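Last revised Sun 8 March. Applies to Plostuda 7 on the desktop and the Timow player app.

# Turning a folder of audiobook tracks into one file with chapters

Older audiobooks, mostly those ripped from CD, come as a folder of short tracks. Track breaks fall every few minutes and have nothing to do with the chapters of the book. Players treat such a folder as an album, so they lose your place, shuffle the parts, or list the book once per disc. The steps below join the tracks into a single M4B file, add chapter marks at the right points, and copy the result to a phone.

The book used throughout is a Lundstead release on CD: 136 tracks and 31 chapters. Your numbers will differ. The method is the same.

## What you need

- A folder with all the tracks, in MP3, AAC or FLAC.
- Plostuda, with the Join and Chapters panels turned on under **View > Panels**.
- Free disk space of at least twice the size of the folder.
- The printed list of chapters, or the contents page of the text edition.
- A cover picture, square, in JPEG or PNG.

Work on a copy of the folder. Plostuda writes tag changes straight into the source files and has no undo for this.

## 1. Check the track order

Open the folder in the Join panel. By default the panel sorts by file name, and this is where most errors start. Files named `1`, `2`, `10` sort as `1`, `10`, `2` unless natural sorting is on. Turn it on under **Sort > Natural**.

If the book was on several discs, each disc probably starts again at track 1. In that case:

1. Select all the tracks.
2. Choose **Sort > Disc, then track**.
3. Look at the Disc column. If any cell is blank, fill it in by hand.
4. Choose **File > Renumber** to give every track a new number in one run, padded to three digits.

Play the last ten seconds of each disc and the first ten of the next. Many CD sets close a disc with a line such as "this ends disc four" and repeat a sentence at the start of the next one. Note the times of these. They are removed in step 3.

## 2. Make the formats match

Joining without re-encoding works only if every track has the same codec, sample rate and channel count. The Join panel shows a yellow marker next to any track that differs from the first.

If there are no markers, leave **Copy audio** selected. If there are, select **Re-encode** with these settings:

| Setting | Value |
|---|---|
| Codec | AAC |
| Channels | Mono |
| Sample rate | 44.1 kHz |
| Bit rate | 64 kbps |

Mono is enough for a single reader. Use stereo at 96 kbps for full-cast recordings or books with music under the text. Raising the bit rate above that of the source makes the file larger and does not improve the sound.

M4B cannot hold MP3 audio in a form that all players accept. MP3 sources should always be re-encoded, whether or not a marker is shown.

## 3. Trim the disc messages

Open each affected track in the waveform view. Spoken disc messages are easy to find, as there are usually two or three seconds of silence before them.

Set the cut at the middle of the silence. Leave at least half a second at each side – a join with no gap sounds like a mistake in the reading. Repeated sentences should be cut from the start of the new disc, so that the first reading stays in place.

Do not use **Remove all silence**. It shortens the pauses between paragraphs too, and the setting cannot tell one kind from the other.

## 4. Join the tracks

Choose **Join > Single file** and set the container to M4B. Clear the box **One chapter per track**. If it stays on, the book will have as many chapters as it had tracks, and each will need to be deleted.

With **Copy audio** the join takes a minute or two. Re-encoding takes longer and depends on the machine. Compare the total length in the report with the running time on the case. A difference of a minute or less is explained by the trimming. A larger one means a track was skipped, and the report lists skipped tracks at the bottom, under the totals.

## 5. Find the chapter points

Open the joined file in the Chapters panel and run **Detect > Long pauses**. Start with a minimum pause of 2.5 seconds. The panel lists every match with a five-second preview.

The first run on the Lundstead set returned 30 usable points, one fewer than the printed list. The opening credits run into the first chapter with a short pause, so that point was missed. It was added by hand with **Insert mark**, placed just before the spoken word "one."

If the list is far too long, raise the pause length in steps of 0.3 seconds. If it is far too short, lower it by the same amount. Some producers, Schumacher among them, put a musical sting between chapters in place of silence. Pause detection fails on these. Use **Detect > Music** and set the mark at the end of the sting or at its start, but keep to one choice through the whole book.

Place each mark about half a second ahead of the first word. Players that fade in after a skip will otherwise swallow it.

## 6. Name the chapters

Paste the list of titles into the **Names** box, one per line, and press **Apply in order**. The panel stops with a warning if the number of lines and the number of marks are not equal. Forewords, dedications and end credits each need their own line if they have their own mark.

Keep titles short. The Timow app cuts them off in portrait view, and a title that starts with "Chapter Twenty-One:" may leave no room for the rest. `21. The Crossing` is a safer pattern.

## 7. Fill in the tags

Five fields matter to most players:

- **Title:** the book title alone, without series name or "unabridged."
- **Artist:** the author.
- **Composer:** the narrator. This is a convention, and the Timow app follows it.
- **Album:** same as the title.
- **Genre:** Audiobook.

For a series, put the series name in **Grouping** and the volume number in **Disc**. Add the cover last, since some tag changes in step 7 clear it. Save the file and reopen it to confirm that the cover is still there.

## 8. Copy and test

Connect the phone, open the Timow folder and copy the M4B file into `Books`. Do not place it in `Music`, or the app will index it as a song and will not store a position.

Then run these checks:

1. Open the book and look at the chapter list. All titles should be present and in order.
2. Skip to a chapter in the middle. Playback should start just before the first spoken word.
3. Stop, close the app, and open it again. The position should be kept to within a few seconds.
4. Play for ten minutes at 1.25 speed over a kitchen speaker, at normal volume. Harsh "s" sounds that pass unnoticed on headphones often show up on a small speaker in a room with hard surfaces.

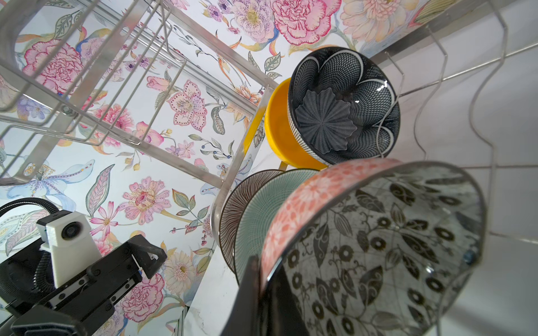 ## Common faults

**The book shows as music.** The file extension is `.m4a`. Rename it to `.m4b` and rescan the library.

**Chapters drift later and later.** The source tracks had mixed sample rates and were joined with **Copy audio**. Go back to step 2 and re-encode.

**Only the first chapter appears.** The app is reading an old index. Remove the book from the library, not from the phone, and rescan.

**Clicks at the joins.** MP3 tracks carry a short padding at each end. Turn on **Trim encoder padding** in the Join panel and join again.

**The file will not copy.** Cards formatted as FAT32 have a limit of 4 GB per file. Split the book at a chapter mark with **Split > At chapter** and number the parts in the **Disc** field.

Versions before the July update have no **Trim encoder padding** option. In those, convert the tracks to FLAC first and join the FLAC files.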